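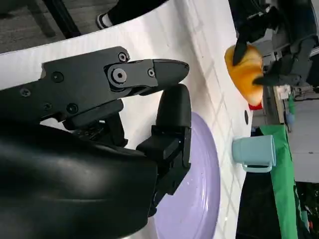
Fig. 1. Lavender plate on the white table, light blue mug near the far edge.

Table Setting and Clearing: How Much Room Does a Small Meal Need?
Project report, Home and Living Spaces module, Ross building, May

1. Why this topic

Our first idea was storage. Too big. We dropped it and went with tables because everybody has one and everybody complains about it. The question we ended up with: on a small table with only a few dishes, where do things go, and what gets in the way when you clear up after?

Most guides we found are for formal dinners. Forks, three glasses, folded napkins. Not much help if you own one plate and a mug.

2. What we used

White tabletop, plain. Lavender plate, light blue mug with a loop handle. Other small items were added and taken away between rounds. The dishes came from the Dilport secondhand shop, the whole lot cost 14 dollars. Plastic where we could get it, so no worries about breakage.

We wanted colors that show up on white. Lavender is OK, not great. The light blue is a bit better. If we did it again we would pick something darker for the plate, it kind of melts into the table in some of our pictures.

3. Method

Short rounds. Set, leave, clear. 38 rounds in total over the month, written down on a sheet taped to the wall. For each one: where the plate was, where the cup was, what else was out, what got moved first.

Two layouts. Layout A has the plate close and the cup far, layout B has them side by side. We had a layout C as well but it was realy just B turned around, so those went in with B.

Sheet categories:
plate position
cup position and whether it is standing or lying
small stuff (caps, cloths, food)
order of clearing
remarks

Remarks turned out to be the most useful column and we left way too little space for it.
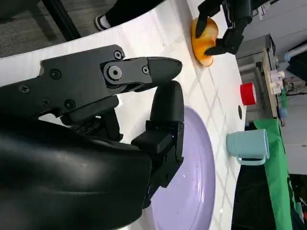
Fig. 2. Plate with the cup on its side and a red bottle cap near it. Green cloth hanging past the table edge.

4. What we noticed

Cups near the far edge are a pain. You have to reach over the plate to get to them, sleeve goes in the plate. Layout B is better for this but then the middle fills up fast.

A cup on its side takes more table than you would think. The handle sticks out and you lose a strip along the edge for nothing. In Fig. 2 the open end points back toward the plate side, so the strip by the edge is cup all the way.

Small things get left. Caps most of all. On our sheets the cap was the last thing cleared again and again, or it was marked "still there" at the next round. There is also a small round hole in the tabletop close to where the cap is in Fig. 2. We started calling that the bad corner.

Cloth: hanging it beyond the edge keeps the surface free, but then people forget it. Folded next to the plate = gets used. We did not test this properly, only wrote it down.

Glare. Shiny white top plus a bright patch of light makes specks hard to judge. The plate has a few dark specks and we argued over whether that counts as clean. No decision, see section 5.

5. Problems

The sheet changed halfway. Rounds before and after are not fully comparable, our fault.

"Clean" was never defined. Should have been.

We also meant to compare with the Vutden folding table, but it didn't arrive in time. The Jarnar one was too low so we left it out.

6. Next time

Darker plate. Bigger remarks column. A little dish for caps and other bits, set out from the start, and count how often it gets used. Also try the cup on the near side, wich we somehow never did.

Sheets are in the blue folder, scans to follow.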